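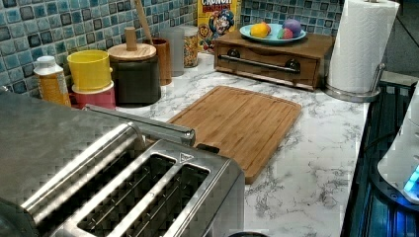

Ignacio Whitlock said he lost 3000 words on Tuesday and would like them back, please, and if Stiseck can't do that then could somebody at least stop sending him the cheerful email about how his draft is safe.

It wasn't safe. Neither were a lot of others. Stiseck, the newsletter and blog host that a good chunk of the Badgate writing crowd moved to over the past couple of years, confirmed late Tuesday that a bad update wiped unsaved and autosaved drafts from 289 accounts. Published posts are fine. Subscriber lists are fine. Comments fine, mostly, more on that further down. Drafts, gone, or partly gone, depending who you ask.

The window was up to 12 hours. So anything typed between late Monday night and the middle of Tuesday morning may be missing, or may be there but rolled back to an older version, which several people said was worse. You open it, it looks right, you hit publish, and the last four paragraphs aren't in it.

Whitlock's piece was a long one on the school board runoff, for Flirnness, due out at noon. He'd been up late with it. Went to bed, got up, opened the editor, found a headline and half a sentence. Flirnness ran a links post instead, with a note at the top saying the runoff piece would be along when it was along. As of this writing it isn't.

First reports came in a little before 6 a.m. on the Stiseck user forum. A post titled "is it just me" had a page of replies by 7. It was not just them. The status page stayed green until after 9, which got its own thread, longer than the first one and a lot ruder.

What happened, as far as the company has explained it: the autosave system was being moved to new storage overnight. Accounts were supposed to be copied across and then switched. One batch got switched first. The editor kept saving to a place that was then cleared out as part of the cleanup. Everyone in that batch saw the little "saved" message the whole time.

"The message was wrong and we are removing it until we can make it right," the company's notice said. It also said the old storage is being checked for anything that can be recovered and that people should not delete or rename their damaged drafts while that goes on. That part matters, so again: if you have a broken draft on Stiseck, leave it alone. Don't paste over it. Make a new one and work in that.

No word on when the check will be done. Support told one user end of the week. Told another user they couldn't give a time. Both of those on Tuesday afternoon, an hour apart.

Who was hit? No clear pattern, at least not from outside. Big lists and tiny ones. Paid and free. A knitting newsletter, a couple of the statehouse blogs, a guy who reviews diners. Somebody who'd been writing a eulogy in there, of all places, and who got it back, the only full recovery I've heard about so far. She had the tab still open on her phone and it hadn't refreshed. Screenshotted the whole thing before touching it.

Which brings up the one trick that seems to work for some people. If the draft is open in a browser tab somewhere, phone, old laptop, the computer at work, turn the wifi off on that machine before you go near the tab. Then copy the text out. If it reloads first you've lost it. Three people on the forum said they got everything this way, a few more said they got bits.

The other thing is Ibarra. Ibarra is the export add-on a lot of people installed last year when Stiseck changed its prices and everyone was going to leave and then mostly didn't. If you turned on the nightly copy back then and forgot about it, it's probably still running. Look in the folder it made. The copy runs at 2 a.m. so you'd get whatever you had written by then. Not the early morning stuff, but better than half a sentence. You can't install it now and get Tuesday back, it only copies what's there, and people have been asking, so, no.

Whitlock had Ibarra. Had turned it off in July when it filled up his laptop. "I remember being pleased about it," he said when I got him on the phone. He was typing while we talked. He's rewriting from notes and says the second version is shorter and he hates it less than he expected, but he also had a quote from a phone call that he'd typed straight into the draft and he's going to have to call back and ask for it again. He was not looking forward to that.

On the comments. Some readers reported that replies they left Tuesday morning had vanished. Stiseck says comments weren't part of the move and none were lost, and that a delay in the moderation queue held some back. Several did turn up by evening. One reader of the statehouse blogs says hers didn't and she has sent it in again, with additions.

Money. Stiseck is offering a free month to paid accounts in the affected batch. It'll be applied to the next bill and you don't have to ask. Free accounts get nothing as far as I can tell, and the forum has noticed. There's also a question about people who sell ads by the issue and missed an issue. Company says to write to support with details and each case will be looked at. I asked if that meant refunds or what and got the same sentence back.

You should get an email if you were in the batch. They were going out Tuesday night. Check spam, a couple of people found theirs in there. Confusingly there was also an automatic email on Tuesday morning, the weekly "your drafts are safe with us" one, which had nothing to do with any of this and went out on schedule to everybody. That's the one Whitlock was mad about. It has been paused.

Is anyone leaving? Some say so. Flirnness isn't, or not this month, becuase moving a list with paid subscribers is a pain and last time they did it they lost readers in the shuffle. The diner guy is already gone, set up somewhere else by dinnertime and posted a review of a meatloaf. Most of the people I talked to were going to stay put and write in something else, then paste. Which is what a lot of them said after the last outage too. That one was shorter and didn't eat anything.

A few said it did make them think about how they work. One regular on the forum has gone back to a plain text file in a folder and nothing else. Another writes longhand first and has been unbearable about it all day, her word. There was a long side argument about whether typing straight into the site is lazy or just normal, and I'd say normal, I'm doing it right now. Well, not right now. Today I'm in a text file.

Stiseck has promised a full write-up once the recovery check is over, and says the rest of the storage move is on hold till then. So if your account hasn't been moved yet it won't be this week. There's no way to see in your settings whether you've been moved or not, people have asked for one.

The Badgate writers' meetup was going to be on pitching this month. Now it's on backups. Same room same time, bring your laptop, and someone will help you set up Ibarra or whatever else you want to use. Free as usual. They've asked for people to eat first this time, the coffee place stops serving food at 6 and there was some crankiness last month.

If you were affected and got your draft back, or got part of it, drop me a line, espeically if you did it some way that isn't listed here. Will update when Stiseck posts the results of the check.

Update, late Tuesday: status page now says "partial recovery in progress." Whitlock checked. He has the headline and a full sentence.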